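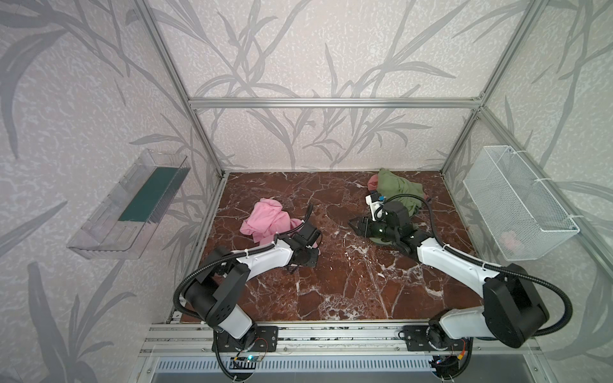
# À Lerkville, l'atelier Daher fait la part belle aux chiffons

Du papier peint à grandes feuilles gris foncé sur trois côtés, un sol brun-rouge brillant veiné de blanc, un panier en treillis blanc accroché à droite : le coin linge de l'atelier Daher, à Lerkville, a trouvé son allure, et les habitués qui passent le matin s'y arrêtent volontiers – quitte à oublier un peu ce qu'ils étaient venus chercher.

On y parle tissus, bien sûr. Un rose, un vert, tout froissés pour l'instant, et c'est très bien ainsi, assure Ruba Nasrallah, qui anime l'atelier depuis son ouverture et qui aime qu'on parte d'un chiffon en boule avant de parler de piles et d'étagères. « Chez moi, ma mère repassait jusqu'aux torchons, raconte-t-elle en riant. Moi, je demande seulement qu'on sache où les retrouver ! »

Le bac transparent fixé à gauche, où l'on a glissé quelque chose de vert sombre, éponge ou tampon, plaît beaucoup, tout comme le panier de droite, tenu par deux colliers blancs. Plusieurs visiteurs venus de Prallenstead ont déjà demandé comment refaire la même chose au-dessus de leur évier, et Ruba Nasrallah leur a promis une petite fiche, qu'elle rédige le soir, entre deux lessives.

Les prochaines séances consacrées au linge de maison auront lieu en novembre, à 10 heures, salle Dresora. Le tarif est de 10 euros par personne, thé compris – et l'on peut apporter ses propres torchons, même les plus fatigués.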